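Household Textiles and Small-Room Management
Unit 7: Folding flat cloths and dressing the bed in a shared bedroom
Handout prepared by Mererid Gwilliam. Revised 4th February.

7.1 Scope

This unit covers rectangular cloths without fitted corners: scarves, wraps, throws, table cloths and plain covers. Garments with sleeves are treated in Unit 8. The second half deals with the bed as a work surface and with the order of work in a bedroom where two beds, shelving and hanging clothes share one floor area.

Students who missed the practical on pile fabrics should read the Unit 5 notes first. The terms nap, hand and selvage are used here without further definition.

7.2 Terms

Long edge, short edge: the two pairs of sides of the cloth as laid out flat.
Lead corner: the corner held in the dominant hand at the start of a fold.
Fold line: the line along which the cloth turns. It is set by the position of the corners and should not be pressed in until the edges have been matched.
Drift: sideways movement of the lower layer while the upper layer is being placed.
Stack width: the finished width of the folded piece, fixed by the shelf it will go on.

7.3 Friction between cloth and surface

A cloth folded on a hard table slides as a unit. The same cloth folded on a plush or fleece blanket is held by the pile. The lower layer stays put, but small creases made while spreading it are also held and have to be lifted out, as dragging the cloth across the pile only moves them along.

Okeke's notes for the Druvdale course recommend pulling the blanket tight before any cloth is laid on it. We follow this. A slack blanket bunches under the hand and the fold line wanders. On a soft mattress, kneeling on the bed has the same effect, so work from the side.

Dark cloths pick up lint from light or brightly colored pile. Shake the cloth once over the floor after the final fold, or lay a cotton sheet down first. For cloths under 400 g the sheet is optional.

7.4 Procedure for a rectangular cloth

1. Lay the cloth with the long edge parallel to the side of the bed. If it has landed at an angle, turn the whole piece before starting. Correcting the angle after the first fold doubles the work.
2. Lift both corners of one short edge. Raise them clear of the pile.
3. Carry the corners over and place them on the opposite corners. Release the lead corner last.
4. Smooth from the fold line outward with a flat hand.
5. Repeat until the stack width is reached. For standard 50 cm shelving, fold so that the piece sits at least one finger short of the shelf front.

Where the cloth has to be picked up one-handed, take it at the middle of the edge – it will hang in two roughly even halves and the free corners can be found by running the other hand down each side.
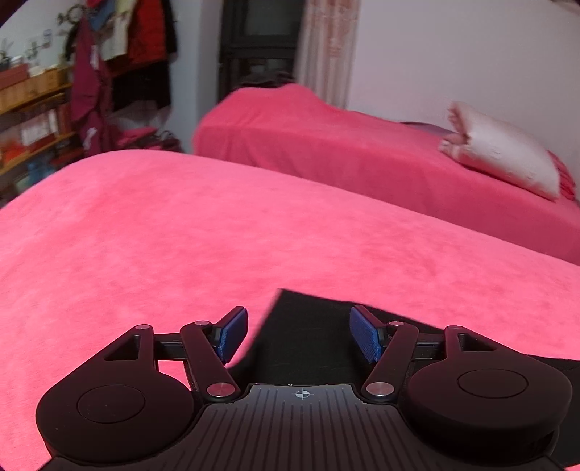 Drift is most common at step 3. It is usually caused by letting the upper layer touch down in the middle before the corners are placed. Okoro suggests keeping slight tension across the raised edge until both corners are in contact. With thin synthetics this is the only reliable method we have found.

7.5 Order of work in the room

Begin with the bed nearest the working side. Clear it, pull the blanket straight and use it for all folding. The second bed receives finished stacks, placed at the foot end so that the pillow can be dealt with separately.

Anything on the floor goes onto the bed before folding begins. Hanging clothes are left until last. Long garments should hang clear of the floor; if the rail is too low, move them to one end and fold the hem up over a second hanger.

Shelves are filled from the bottom. Boxes and books stay where they are during this unit. Rearranging shelves is assessed under code 604 and should not be started here.

7.6 Common faults

– Final stack wider at one end: first fold made with the cloth at an angle.
– Ridge along the fold line: crease trapped in the lower layer at step 1.
– Blanket pulled off center: worker leaning on the near edge. Reset it before the next piece.
– Corners visible on the outside of the stack: last fold made in the wrong direction.

7.7 Preparation for next session

Bring two flat cloths of different weights. Fold each one on a table and again on a bed, and note the finished stack width both times. Adesuwa Anozie will collect the sheets at the start of the session.

Related handouts
Unit 5: Pile fabrics, nap and lint
Unit 6: Mattress covers and fitted sheets
Unit 8: Garments with sleeves
Ekaette Ugwu: Storage in shared rooms (November session)

Kastidstead Course Office – Contact – Back to top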